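Bench tips: comparing gripper fingers on a two-arm table

Notes from the Fulley workshop, put together by Dagmar Urban. They cover small arms clamped to the front edge of a table, handling ordinary kitchenware. Payloads above 850 g are outside their scope.

## Before changing anything

- Wipe the table and let it dry. Crumbs under a plate tilt it enough to spoil a low approach.
- Write down which fingers are on which arm. Left and right are named from the operator's side, with the bases nearest you.
- Run both arms to the rest pose and back 2 times. If either one stops short, deal with that first.
- Save the controller settings under a new name. Treloar (our controller software) overwrites the last file without asking.

## Choosing the test pieces

Use one flat item and one upright item. A plate tests the approach angle, and a cup tests grip width and finger length. Plain, strong colours on a white table make the camera views easier to check by eye. Avoid clear glass and polished steel until the rest of the test is settled.

Our usual pair is a purple plate and a green six-sided cup with a side handle. Flat sides suit flat fingers, but only if the fingers close square to them. Turn the cup by a few degrees between runs and note which angles slip. Keep the handle out of the first runs altogether, then repeat with the handle facing each arm in turn.

For a stacked start, set the cup off-centre on the plate and leave the rim clear on the side you intend to grip. With the fingers pointing up and away from the bases, both arms have a clear view of the table.
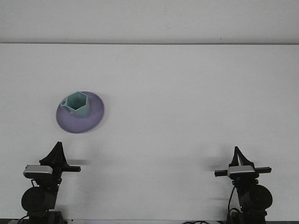

## Fitting and checking fingers

1. Power down the arm. Holding the jaws by hand against a live motor wears the gears.
2. Remove the old fingers and put the screws in a lidded tin. A saucer gets knocked over.
3. Fit the new pair loosely, close the jaws on a strip of card, then tighten. The card should pull out with the same drag at the tip and at the root.
4. Open and close the jaws slowly and listen. A click once per cycle is nearly always a screw head touching the housing.
5. Check that the wrist camera can still see the fingertips. Wider fingers may need it tilted.
6. Check the cable slack with the wrist turned to each end of its travel. Loops that look generous at rest can pull tight with the elbow raised.

## Comparing two kinds at once

Change one arm only and leave the other as it was. We keep the black pointed fingers on the left as the reference and put the trial set on the right, lately a faceted mint-coloured pair in plastic. Different colours also save arguments when the recordings are reviewed later.

Begin with the plate alone. Hold the trial gripper above the table to one side, level with the plate, and lower it in small steps until the tips just clear the surface. Record that height, as every later run starts from it.

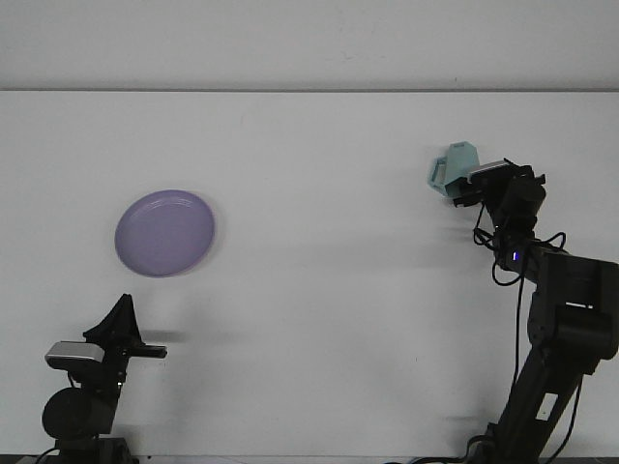
## Scoring

- Do 8 runs per finger set per item before comparing. Fewer tells you very little.
- Score a lift as good, poor or failed. Finer scales were tried at Pekholm in February and dropped.
- Log the jaw force setting with each run. Start at 200 on the Treloar scale and go up only after a failed lift.
- Repeat the first run last. If the score has changed, look for a loose finger before blaming the settings.

## Care afterwards

Plastic fingers: warm water and washing-up liquid, dried with a cloth. Do not use solvent. Metal fingers: a dry brush along the teeth. The Olloser grip pads go back in their bag, out of sunlight, as they harden on a windowsill.

Last revised 2022-12-29.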